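Speaker notes, Jahangir Debnath. Sat 15 April, second slot after the break. Slides are numbered in the bottom corner. Clicker is slow on the older laptop, so leave a beat after each press.

# Doorway rules for mobile manipulators: what to write down before the first run

## Slide 1: title

Say name and group. Mention that the talk covers rooms, doors and the records kept about them. It does not cover grasp planning. Vincze gives that talk after lunch.

The rules come from the indoor test programme at Brudberg. They were written for simulated rooms first and then carried across to the real flat. Most of the wording survived the move. Where it did not, I say so on the slide.

## Slide 2: scope

A mobile base with one arm, moving indoors, on level floors, through openings that may or may not have a door in them. No lifts. No stairs. No outdoor thresholds. People may be present in the real flat, and the separate site rules for that always take priority over anything in this talk.

Three terms are used strictly from here on:

- **Opening**: the gap between two jambs, whatever is or isn't hung in it.
- **Door**: the moving leaf.
- **Clear width**: the narrowest horizontal distance available to the robot through the opening, with the door in its present position.

Pause here. Half the arguments in review meetings come from "door" being used for all three.

## Slide 3: the room record

Before a run, the operator writes a room record. It is one page. It names the room, the floor type, every opening, the state of every door and any furniture on castors. Castors have their own line in the record because a chair on castors can't be treated as a fixed obstacle. A planner that has mapped it once will trust that position for the rest of the run unless it is told otherwise. 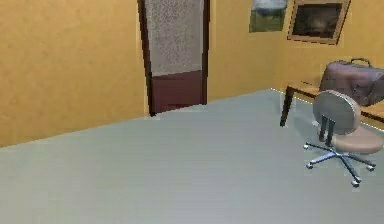

The rule as written: any item on castors is entered as movable, with an inflated keep-out zone, and the zone is checked again each time the robot comes back into the room. In simulation the chair stays where the physics left it. In the real flat somebody sits down.

Furniture that overhangs its legs also has its own line. A table edge is higher and further out than the legs suggest, and a base-mounted range sensor sees only the legs. The record gives the height of the underside and the furthest reach of the top. If the arm is carried above that height, the record says so.

Question likely from the floor: why is this a written record at all, when the simulator already knows where everything is? Answer: the robot doesn't have the simulator's knowledge, and the person reading the log in August won't have it either.

## Slide 4: clear width and the stop rule

Show the table. Read out the first line only.

Minimum clear width for an unassisted pass is 80 cm. Under that, the robot stops before the opening and asks. This is our limit for our base with the arm stowed. Another base needs another figure, and it should be measured with the arm, cables and any carried object included.

The measurement is taken at the narrowest point. With a door standing part open, that is usually between the free edge of the leaf and the opposite jamb. Early records used the opening's nominal width, which gave a number that was correct for the drawing and wrong for the robot.

The stop rule in full:

1. Halt with the whole base on the near side.
2. Report the measured clear width.
3. Wait for an operator decision, and log who made it.
4. If the decision is to go on, pass at reduced speed with the arm stowed.

Step 3 is the one most often skipped. A log with an accepted narrow pass and no name against it is treated as a failed run, even when the pass was clean.

## Slide 5: thresholds and floor changes

Change of pace here. Go slowly, the slide is dense.

A doorway is where floor finishes tend to change. Colour and texture change with them, and a visual odometry system can drift or reset at exactly the point where clearance is smallest. The rule asks for a look-through stop: the robot pauses short of the opening, faces it and takes one set of views of the next room before it commits.
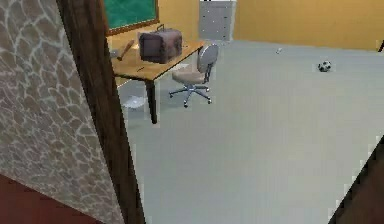 *Reading time: 7 minutes for slides 1 to 5 at normal speaking pace*

What the look-through has to establish is a short list. Is the floor beyond continuous and level, as far as can be judged? Is anything low on it? Where is the nearest fixed surface to fall back on for localisation?

Low items are the weak point. Paper, balls, scraps. A sheet of paper has almost no height and will often be missed by a planar scanner. A soccer ball is easily seen but rolls when touched, so it counts as movable in the same way as a castor chair. Our rule is that loose floor items are entered by class (flat, rolling, unknown) and that "unknown" is driven round. The operator may not promote an item out of "unknown" from memory. There must be a second view.

Wall-hung boards, cabinets and other large fixed things are good localisation anchors provided they look different enough from the wall. Plain painted walls are poor ones. The record should name at least one anchor per room. If there is none, say that in the record and lower the speed limit for the room.

Aside, if time allows: the Clalard room set has several rooms with nearly identical walls, and it is worth running there for this reason alone.

## Slide 6: the arm in the robot's own view

The fault most people here will have met. The arm, or part of its casing, sits in front of the head camera while the base is turning through an opening. The pixels it covers are then either read as an obstacle or thrown away with the self-filter. In both cases the side nearest the jamb may be the side that has gone missing.
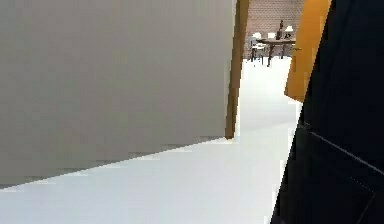
*Fig. 3. View through the gap to the table and white chair, brick wall behind.*

The rule has two parts. First, the stowed pose used for doorways is fixed and named in the configuration file, so that a change to it shows up in version control. Second, the share of the view lost to self-occlusion is logged for each pass, split left and right. A single overall share hides the problem. Losing the right-hand third while the right-hand jamb is the close one is a different case from losing the same area spread across the ceiling.

Where the lost side and the close side are the same, the robot has to get the clearance from some other sensor or back off and take a fresh view with the arm moved. Turning in place inside the opening to get a better look is not allowed.

We reviewed 143 recorded passes against this rule. In 28 of them the occluded side and the close side matched. I am not going to give a contact rate from that, as the rooms were chosen to be awkward and the rate would mean nothing elsewhere.

## Slide 7: what simulation may and may not stand in for

Accepted from simulation: planner behaviour, stop rule compliance, log completeness, choice of stowed pose.

Not accepted: stopping distance, threshold bumps, glare, anything to do with how a real door swings back.

Rendered floors are cleaner and more evenly lit than ours. A perception result from a rendered room goes in the report under its own heading and is never averaged with a real one. The Ruronitz report template has separate tables for this already. Use them.

## Slide 8: handover sheet

Hold up the printed sheet. Copies are at the back.

It goes with the robot from one operator to the next, and it holds the current room record, any open stop decisions and the name of the stowed pose in use. The incoming operator reads it and signs before taking the controls. If the room has been changed since the last record, the old record is struck through and kept.

## Slide 9: questions

Expected:

- *Does the width limit apply to teleoperation?* Yes, with the same log entry.
- *Glass doors?* Treated as closed unless confirmed open by a person on site.
- *Can the look-through stop be dropped on a return trip?* Only if the robot has had the opening in view the whole time.

Leave the slide with the contact address up while people collect the sheets.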